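Incidencia 1789 – Pinza derecha pierde apertura a mitad de sesión
Proyecto: Masanja
Puesto: cocina Gudar
Abierta por: Dennis Obura
Prioridad: alta
Estado: en espera de repuesto

Resumen
La pinza derecha deja de dar lectura de apertura fiable pasados unos minutos. Los dedos se mueven bien a mano, el valor no. Se queda clavado en 327 y luego salta a 935 de golpe. La izquierda sin problemas con la misma tarea.

Tarea afectada: meter palillos en el vaso, uno a uno, dos pinzas de mano. Lote Tastis.

Qué se ve
– Arranque normal, calibración pasa a la primera.
– Primeros episodios limpios.
– Después la apertura se congela con los dedos a medio cerrar. Vídeo correcto, la pose tambien.
– Al soltar el gatillo del todo vuelve, a veces. Otras hay que reiniciar la pinza.
– Ningún aviso en la aplicación. El episodio se guarda como válido y eso es lo grave, hay que mirarlos a mano.

Comprobado hasta ahora
1. Reinicio completo de las dos pinzas. Aguanta un rato y vuelve.
2. Cable de la derecha cambiado por el de reserva. Igual.
3. Intercambiados los puertos. El fallo se va con la pinza, no con el puerto. Descartado el concentrador.
4. Firmware: misma versión en las dos. Reinstalado en la derecha, sin cambios.
5. Almohadillas azules desmontadas y vueltas a montar. Los tornillos estaban bien, no rozan.
6. Probado sin palillos, abriendo y cerrando en vacío: 270 ciclos sin fallo. O sea que solo sale con carga, o con la muñeca girada. Falta separar las dos cosas.

Montaje de la tarea en el puesto, para que se entienda el ángulo de trabajo:

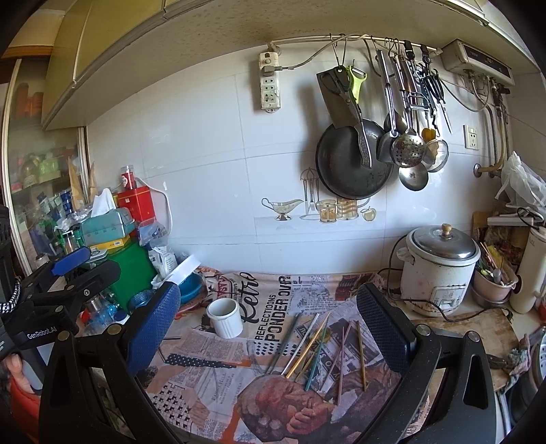 Puesto Gudar, tarea de palillos: vaso blanco a la izquierda, palillos sobre el mantel.

Ojo con el ángulo. Para coger un palillo tumbado hay que bajar casi en plano y luego girar la muñeca para ponerlo de pie sobre el vaso. En ese giro es donde se pierde la lectura, 9 de cada 10 veces. Sospecho del conector interno del codificador, el que va detrás del eje. Con la pinza recta hace contacto, girada no.

Nota de Bolier (soporte)
Recibido el registro. El salto 327 – 935 no cuadra con desgaste de los pivotes, eso daría deriva lenta. Coincide con vuestra idea del conector. Por favor no abrir la carcasa, se pierde la garantía. Haced la prueba de giro sin carga: dedos a media apertura, sin nada entre las almohadillas, girar la muñeca a un lado y a otro durante un minuto y mandar el registro.

Respuesta, D. Obura
Hecha la prueba de giro. Falla sin carga, al cuarto giro. Repetida con la izquierda, nada, línea plana. Registro adjunto al ticket. Entonces no es el peso ni el apriete, es el giro.
Otra cosa – el palillo se cae cuando pasa esto? No, el agarre es mecánico y sigue sujetando. El riesgo es para los datos, no para el operador. Bajad la categoría de seguridad que puse al principio, me equivoqué al rellenar el formulario.

Nota de Bolier (soporte)
Confirmado, conector del codificador. Categoría de seguridad retirada. Sale módulo de repuesto, enviad el averiado en la misma caja. Caso parecido en marzo en otra unidad, se arregló con el cambio de módulo.

Mientras tanto
– Pinza derecha fuera de servicio y etiquetada. No usarla "solo para un par de episodios", por favor.
– Tareas de dos manos paradas en Gudar. Las de una mano siguen con la izquierda.
– Episodios de palillos del último lote: en cuarentena hasta revisar la curva de apertura. Si hay tramo plano de más de un segundo con los dedos en movimiento, fuera.
– Pedido a Masanja un filtro automático para esto mismo. Sin fecha todavia.

Pendiente
Módulo nuevo, recalibrar, repetir prueba de giro en las dos pinzas y cerrar si aguanta una sesión entera.

Última actualización: 2024-08-24, D. Obura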